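Questions people send us about bedside cabinets, drawers and the things that live in them. Rizwan Marwat answers most of these. Farhad Rostami answers the ones about brick walls, on which he has views.

# Plukden bedside furniture: the usual questions

## Before you buy

**How high should a bedside cabinet be?**

Level with the top of your mattress, or a touch above it. Go lower and you'll be groping downwards in the dark for your glasses. Go much higher and you'll knock your water over with an elbow. Measure with the bedding on and somebody lying down, as a soft mattress loses a surprising amount of height once it has a person in it.

**Which of your ranges has the curved front?**

The Cernlow. The Yule is square, sensible and easier to get up a narrow staircase. Both come in white. The Cernlow also comes in a green that Rizwan chose and that we still have plenty of.

**Is a curved front practical, or just pretty?**

Mostly pretty. You do get fewer bruised thighs on the way to the loo at three in the morning. What you lose is a bit of drawer width towards the sides, so if you were planning to store hardbacks in neat rows, have a look at the Yule.

**Do I want drawers or an open shelf?**

Be truthful with yourself about how tidy you are. An open shelf shows everyone what you're reading, or what you've been pretending to read since July. A drawer will hide anything. Most people settle on one drawer with an open space beneath it, so that there's somewhere for the presentable things and somewhere for the rest.

**Can I stand it against bare brick?**

Farhad writes: of course you can, but leave a gap. Old brick sheds. You'll get a fine red dust down the back of the cabinet and, if the pointing is soft, grit in the drawer runners as well. Brush the wall down with a stiff brush first and run the vacuum along the floor. If the wall feels clammy to the hand, sort the damp out before you put any furniture near it. I would also like it noted that nobody should ever paint brick.

(Noted. Several of us have painted brick.)

## Drawers

**The drawer sticks. What have I done?**

Probably filled it. Take everything out, then slide it in and out a couple of times. If it runs freely when empty, the drawer is fine and you own too many chargers. If it still catches, look for a screw standing proud of the runner and give it a quarter turn. A rub of candle wax along wooden runners helps too. Please don't use cooking oil. It works beautifully for a week and then you have glue.

**How do I get the drawer right out?**

Empty it, pull it as far as it will go, and feel underneath at each side for the catch. Press both at once and lift the front slightly as you pull. It's a knack, and it will come to you on the attempt just after you've lost your temper.

**What are the small holes inside for?**

On our cabinets they're for the runner and front screws, with a few spare positions in case you want to shift the front up or down. Leave the spare ones be. Filling them looks worse than the holes do, and we've been sent the photographs.

**How do I clean the inside?**

With the drawer empty, vacuum the corners using the thin nozzle, then wipe it with a cloth that's been wrung out hard. Bare wood hates a puddle. Leave the drawer open until it's properly dry. If it smells of old perfume or cough sweets, a saucer of bicarbonate of soda overnight will take the edge off. 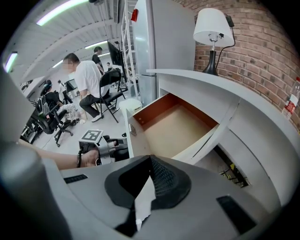
**Should I line the drawer?**

Only if you keep things in it that leak, which covers hand cream, pens and most medicines for children. Plain lining paper cut slightly small is best. Sticky-backed plastic looks smart for a while, then curls at the corners and takes a strip of the wood's surface with it when you finally lose patience.

**What should go back in?**

Less than came out. Rizwan's rule is that anything you haven't reached for from bed doesn't belong beside the bed. Foreign coins, dead watches and the instructions for a radio you gave away can all live elsewhere, or nowhere. Tissues, lip balm, a torch, a pen that works. After that you're decorating.

## On top

**What size of lamp will fit?**

A table lamp with a drum shade is fine on either range provided the shade doesn't stick out past the edge of the top. If it does, you will catch it with your head. For reading, the bottom of the shade wants to be somewhere near your chin when you're sitting up. Any taller and you'll be looking straight at the bulb.

**Where does the lead go?**

Down the back. The Yule has a cut-out in the back panel and the Cernlow doesn't, for reasons that made sense at the time. On a Cernlow, run the lead behind the cabinet and pin it with a cable clip so it isn't dangling where it can be hooked by a foot. Don't bring it through the drawer opening. The drawer will win.

**I've put a glass down and now there's a ring. Can it be saved?**

On a white painted top, usually. Try a damp cloth with a drop of washing-up liquid, and after that a very small dab of non-gel toothpaste, rubbed gently. If it hasn't shifted by then, put the lamp over it. Bottles with lids are kinder to furniture than glasses, and kinder to whoever shares the bed with you.

## Orders and so on

**How much weight will it take?**

5 kg in the drawer, spread out. We mention spreading it out on account of the customer who kept a single dumb-bell in there.

**I need a spare part. What do I ask for?**

Quote the number stamped inside the back panel. The drawer catch for the Cernlow is part 253 and the one for the Yule is part 700. They look identical in the hand and are not interchangeable, as Farhad discovered on his own mother's cabinet.

**Can I send it back once I've built it?**

Within seven days, yes, if it's in one piece and you've kept the box. We'd rather you didn't take it apart again first. Our returns go to the Juvham workshop, where they've seen what people do with the leftover screws.

**Were there meant to be leftover screws?**

Two. Any more than that and we'd suggest going back over the drawer before you put anything in it.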